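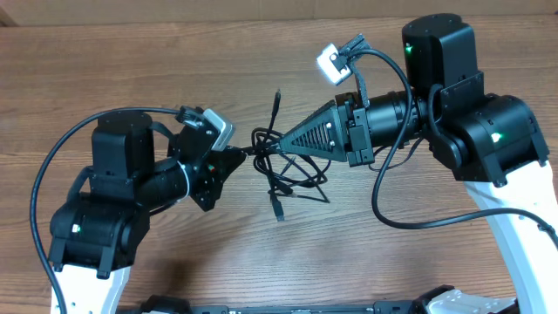
A budget for a two-arm workcell should begin with the task and end with the arms, although most first drafts submitted in this course are written in the opposite order. The price of the manipulators is easy to obtain and tends to fill the page. The items around them are smaller, less visible and frequently left out. Consider cabling. Each of the two arms carries its own white camera module in a bracket near the gripper, and each camera has a black cable that loops well away from the arm. Those loops are a cost item. They require length beyond the straight-line distance, a route that the wrist cannot catch, and a spare on the shelf. The bundle held between the grippers is itself a USB cable, and a flexible workpiece of that kind places its own demands on the plan, as discussed in Section 3.

Section 2. Cost categories

Students should prepare the budget under the headings below. A heading with no expected cost is to be kept and marked zero, so that the reviewer can see it was considered.

Arms and controllers
Grippers and replacement fingers
Cameras, brackets and lighting
Cables, connectors and ties
Table, mounting hardware and guarding
Computer and data storage
Installation and acceptance testing
Training of operators
Maintenance and spares

Brackets and fingers may be bought or made in-house. Where they are made in-house, the budget must show material and technician hours. The Jalbridge workshop charges internal projects for both, and a drawing must accompany the request.

Section 3. Matching equipment to the work

Rigid parts can often be handled by one arm and a fixture. Cables, cloth and bags change shape when lifted, and a second arm may be justified where one hand must hold while the other moves. The purchase request should state this plainly, naming the workpiece and the step that calls for two arms. Requests that refer only to "future flexibility" will be returned.

Finger shape should be settled before the order is placed. A narrow tip reaches into a tangle but holds a small area. A broad, ribbed surface gives more contact and takes up more room. The planner should allow for at least two finger designs during the first term of use.

Section 4. Worked case: the Pledach cell

The Pledach cell was planned as a bench-top station for sorting and untangling leads returned from the teaching laboratories. The original request covered the arms, the computer and a table. It was approved in February and had to be amended before delivery. The following items were missing:

Spare camera cables, 8 at the longer length
Replacement finger sets, 5
Connectors, screws and ties, $654 in total
Installation and acceptance testing, $2,000

None of these would have delayed approval had they appeared in the first version. The amendment required a second signature from the Ivbridge purchasing office, and the cell stood without its cameras until the cables arrived. The supplier, Lai, held its quoted price during this period, but planners should not rely on such an arrangement. The validity date of every quotation is to be written beside the price.

Section 5. Timing and approval

Orders should be grouped by lead time. Long-lead items are requested first, and mounting hardware should arrive before the arms. Acceptance testing must be carried out on the real workpiece, using the lighting and table intended for daily use. A supplier's demonstration with a block or a cup does not meet this requirement when the cell is meant for cables.

Assignment

Prepare a one-page budget and a half-page justification for a two-arm cell of your choice. Identify the workpiece, list all nine headings from Section 2, and attach two quotations for the most expensive item. Amounts are to be given in dollars before tax. Submit the file through the course page by 5 p.m. on the date shown there.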